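**Ticket 2092 – Storage box on round table: sides sag, items end up on the table**

Status: closed
Opened: 6 December 2024
Reported by: Josefien De Graaf
Assigned to: Maarten Van Wijk
Location: Orkex, shared room, round table

**Report**

The fabric box we use for clearing the round table does not keep its shape. When small soft things go in from one side, the near wall folds inward and the item slides back out onto the wood. The finish is smooth and the box also moves when bumped. Same behavior with the older Lollell box from the cupboard.

**Initial check (MVW)**

Table is level. No wax or spill residue on the top. Asked for the table to be used as normal, with the usual small items out.
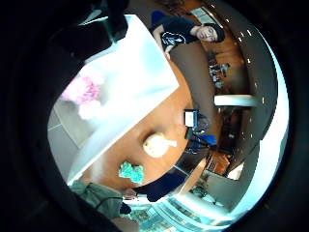
*Tabletop in use, with the teal-green item and the round cream-colored one.*

Found that the clearing order varies from person to person. Some start with whatever is closest, some with the largest piece. Crumpled cloth is the worst case. It catches on the rim and pulls the wall down with it.

**Test 1 – box at table edge**

Box placed at the edge, items dropped in from the side. Wall folded on 5 of 40 drops. Box shifted toward the edge during the run and had to be pushed back twice.

**Test 2 – box near center**

Box moved to near the center of the top, items released from directly over the opening. No folding in 40 drops. Box stayed where it was put. Reach is longer but acceptable from a seated position.

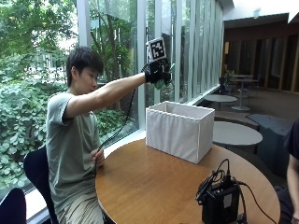 *White fabric box near the center of the table, lid off.*

**Cause**

Two separate things:

- The side walls are fabric with a weak stiffener. They hold up under a load from above and give way under a push from the side.
- The base insert was missing. JDG found it in the drawer under the Jacobs coffee, bent along one corner.

**Fix**

1. Flattened the base insert under a stack of binders overnight and put it back in.
2. Added a strip of Kilotton non-slip mat under the box, cut 5 mm short on each side so it does not show.
3. Agreed on a position near the center for clearing. Box goes back on the shelf afterward.
4. Cloth items are folded once before they go in.

**Follow-up**

JDG reports no sagging after the fix. One remaining note: dotted fabric is easy to overlook when it lies up against the side of the table, so check the rim as well as the top before calling the table clear.
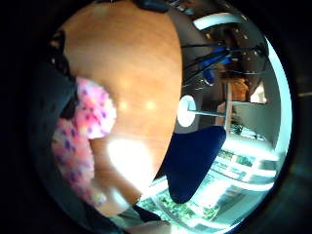 **Can the box be washed if something spills in it?**

Take the base insert out first, then wipe the fabric with a damp cloth and let it air dry. The insert is cardboard and will warp if it gets soaked.

**Closing note (MVW)**

Replacement box with rigid sides not ordered. Will look at it again in February if the walls get worse. Old Lollell box discarded – seam open at the bottom. Spare piece of mat is in the same drawer as the coffee.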